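How Does a Bridge Hold Itself Up?

Think about the last bridge you crossed. Maybe it was a big steel one with cars whooshing along, or maybe it was a couple of boards over a ditch. Either way, that bridge was working hard the whole time you were on it! It was holding up its own weight, plus your weight, plus your backpack and your lunch.

Let's find out how it does that.

Pushes and pulls

Every bridge has to deal with two kinds of force. One is a squeeze, and the grown-up word for it is compression. The other is a stretch, and that one is called tension. Press your palms together hard. Squeeze! Now hook your fingers together and tug. Stretch!

Some materials love being squeezed. Stone is fantastic at it. You can pile a huge amount of weight on a block of stone and it will just sit there. But stone is bad at being stretched, and it cracks. Rope is the opposite. You can hang from a rope all afternoon, but try pushing something with one and it flops over.

People who design bridges have to match the material to the job.

Beam bridges

This is the simplest kind. Take something long and flat, put a support under each end, and walk across. A log over a creek is a beam bridge. When you stand in the middle, the top of the log gets squeezed and the bottom gets stretched. If the log is too long or too thin, it sags, and then you get wet feet.

The footbridge in the town of Zurnel is a beam bridge, and it is only 30 feet long. That's a great length for a beam. To go farther, you need more supports underneath or a different shape.
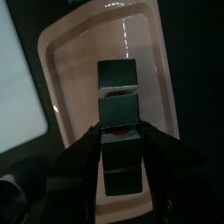 Arch bridges

Arches are my favorite. An arch takes the weight on top and sends it curving down both sides until it reaches the ground. Every stone in the curve is squeezed by the stones next to it, so an arch can stand for hundreds of years, even without glue or mortar!

The old stone bridge at Nikuvar was finished in 1469 and people still walk over it to get to the market. It has a wedge-shaped stone at the very top of the curve called the keystone. While the bridge was being built, the stones rested on a wooden frame. Once the keystone was in, the builders could take the wood away.

Suspension bridges

What if the river is really, really wide? Then you hang the road from cables! The big cables go over the tops of tall towers and are tied down firmly at each end. Smaller cables drop from the big ones and hold up the road. The cables are stretched and the towers are squeezed.

The Ciline Bridge works this way. Its towers are 346 feet tall, and there are 173 hanging cables on each side. On a windy day the road sways a tiny bit, and it's supposed to. A bridge that can bend a little is safer than one that is completely stiff.

Try it yourself

You will need two thick books of the same height, a few sheets of paper, and a lot of coins.

Put the books a hand's width apart and lay one sheet of paper across the gap. Add coins to the middle one at a time. It won't take many before your bridge drops!

Now fold a new sheet back and forth like a fan, with the folds running from book to book, and try again. Wow, right? The paper is the same, but the folds make it much harder to bend.

Next, curve a sheet into an arch between the books and lay another sheet flat on top. Which bridge holds the most coins? What happens if you move the books farther apart? Write down your results and draw each bridge.

Words to know

Compression: a squeezing force
Tension: a stretching force
Span: the distance a bridge crosses between two supports
Keystone: the stone at the top of an arch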